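25/05/2024

Up at six, no reason. Coffee, toast, list. List is too long. Crossed out "clean gutters" before I even started, felt better immediately.

So today was the toy kitchen. Have been saying I'd do it since the beginning of May and it has been sitting there with everything dumped in it, half the food missing, drawers of Mito blocks tipped into the oven. Loan wants it for the playroom swap next weekend and I said yes of course, no trouble, it's practically ready. It was not practically ready.

Started with the food. Tipped the whole basket out on the rug. Kept having to stop and sort, because the real kitchen stuff had got in too. My good measuring spoon!! Been looking for that since Easter. Also a hair clip, a dried up marker, the lid of something, two halves of a plastic egg that don't belong to each other. And a receipt from Cernari for 240 dollars which I do not remember spending and have decided not to think about until Monday.

Washed all the plastic veg in the real sink with dish soap. Warm water, old toothbrush for the bumpy ones. The bumpy green ones hold dirt like you wouldn't believe. Years of it. Some of it was Play-Doh, I think, pink once. Laid them out on a towel on the back step and then of course it clouded over so I brought them all in again.

Duyên called in the middle of that. Talked for ages with the phone squashed on my shoulder, hands in suds. She's still on about the Phí house, whether to put an offer in or wait. I said wait. Then I said no don't wait. Not much help to anybody today.

Then the kitchen itself. Wiped down the white parts first, baking soda on the scuffs. Most came off. There's faint lettering on the front, low down on the left, and I was scared of rubbing it away so I went round it with a cotton swab, took forever. Same with the numbers by the oven knob. I'd like the OFF to stay readable, the kids are very strict about OFF. Nobody gets dinner till the oven's been turned off properly and announced.

Stovetop is the best part and always was. Black with the red burners, and the two little red dials on the strip at the front that are only printed on but get turned anyhow, with great seriousness. Glass cleaner, no scrubbing. Put the pot back where it lives, at the back on the left, metal one, shined it up with a dry cloth until I was quite vain about it. The pepper and the green bumpy thing went beside it. Yellow thing in the sink. It may have been a sponge once or it may be a block, it has been both in this house.

Got down on my knees to check it from kid height. Knees did not enjoy it.
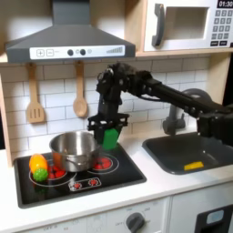

Duyên says the sink should have real water in it or what's the point, hers did when she was small, her uncle rigged up a bottle behind it and they flooded the hall twice and it was the happiest summer of her life. She wants me to at least try it before it goes to Loan's. I told her Loan has carpet. She said carpet dries.

Carpet does not dry. I have lived with wet carpet. No.

But then I kept thinking about it all through lunch (cheese, crackers, standing up). You could do a bowl inside the basin, an inch of water, towel underneath. Supervised. Wrote it on a sticky note for Loan and then took the sticky note off again. She can come up with it herself if she wants to suffer.

The faucet is fine by the way, gray one, went over it with the swab too, gunk all round the bottom. 

Argument with myself over whether the green bumpy thing is broccoli or a brussels sprout. I say sprout. Trí always says broccoli, and he's usually the cook, so broccoli on weekdays. In soup it hardly matters. The soup is always soup of everything — pepper, sprout, a block or two, once my car key — and you have to eat all of it and say it's too hot.

A bit sad about it going, if I'm writing the truth in here. It's only for the swap and we'll get the train table in return and Trí will be thrilled, he asks about the train table daily. But still. I have had a lot of soup out of that pot.

After lunch, bits and bobs. Sorted the Mito blocks by color, gave up at the blues, everything into one bag. 200 of them it says on the tub and I'd bet money there aren't. Not counting. Harriet sent word she has a spare set of toy plates if Loan's short, so told her yes please, drop them by. Ours have been chewed.

Label for the bag. Couldn't find the tape. Found the tape. Couldn't find the scissors. Used teeth.

Mitodgate store called about the shelf, it's in, can be picked up any day but Sunday. Must measure the alcove again before I go, I don't trust my own numbers from last time, I wrote them on my hand and then did the dishes. Also need hooks, the flat kind, and a new bulb for the hall.

Forgot to eat the second half of lunch. Found it at four on the windowsil.

Czesław came by with the dolly for moving it but it was too late in the day by then and anyway it wants measuring against the door first. He reckons it'll go through on its side. I reckon it'll go through if we take the faucet off and I am NOT taking the faucet off after all that swabbing. Left it there. He had tea, ate the last of the ginger cookies, left the dolly in the hallway where I have now walked into it 2 times.

Evening. Rice and eggs. Step counter says 1,019 which has to be wrong, I was up and down to that back step all day, unless it only counts when I'm happy.

Laundry still in the machine!! Will have to run it again.

Tomorrow: door width. Find the other half of at least one egg. Call Loan re what time, and ask has she got room against the wall or does it go in the corner. Return Harriet's casserole dish when she brings teh plates. Gutters, maybe. Not gutters.

Bed.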